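Filed under: Home, Moving

ok so week 2 in the Steston apartment and I still can't find the can opener. 6 boxes left - all labeled "misc" by me, a fool

landlord says the heat comes on in October. it is freezing in here NOW. wearing 2 pairs of socks to bed
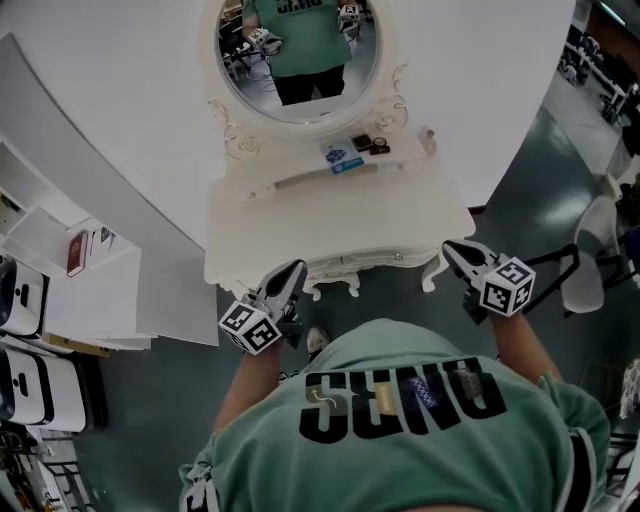
mint green tee, white vanity

anyway the bus to Heris takes 30 minutes, not 4 stops like teh listing said. soup for dinner agian. the kind with a pull tab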